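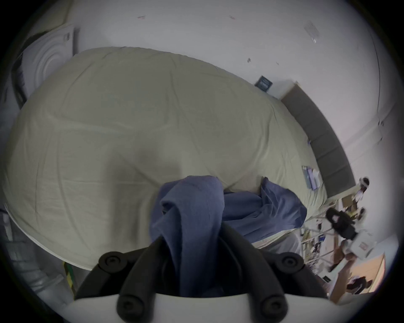

A crumpled blue cloth on a bed. How do you think its threads are held together?

Search Wandow for Kids
Type a word here
Go

Why Does Cloth Bend?

Have you ever tried to fold a dinner plate? Please don't! But you can fold a pillowcase, scrunch it into a ball, sit on it all through tea, and then shake it out again as if you had never been near it. Have you ever wondered why?

Well, cloth is made of threads, and threads are made of fibres, and fibres are very, very thin hairs. Some grow on sheep (that's wool) and some grow in the fluffy seed pods of the cotton plant. One cotton fibre is so weak that you could snap it without noticing. Twist lots of them together, though, and they grip each other tightly, and now you have a thread you can sew a button on with.

Next comes the weaving. Half of the threads are stretched out side by side on a big frame called a loom, and these are called the warp. Then another thread, the weft, goes over one, under one, over one, under one, all the way across and back again. At the old mill in Lomorthorpe there is a hand loom with 295 warp threads on it, and if you go in November they will let you have a turn. It takes about 14 rows to make a strip as wide as your finger, so bring a snack!

Now for the bendy bit. The threads in woven cloth aren't glued together. They just lie across each other, so each one can slide and tip a tiny bit when you push it. Thousands of tiny slides add up to one great big floppy fold.

So where do creases come from? When cotton is squashed for a long time, its fibres get used to their new bent shape and stay there. A little water and some heat help them to let go, and that is why a grown-up's iron puffs out steam. Wool is springier, because its fibres are curly to begin with.

Try it yourself: scrunch up a cotton hanky and a woolly sock, put them both under a heavy book for 60 minutes, and see which one comes out more wrinkled.

Comments

Tridilar class: We did the sock test and our hanky looked like an old map!

busybee66: Is felt woven too?

Wandow team: Good question, busybee66. It isn't! Felt is wool fibres all tangled and pressed together, with no threads at all.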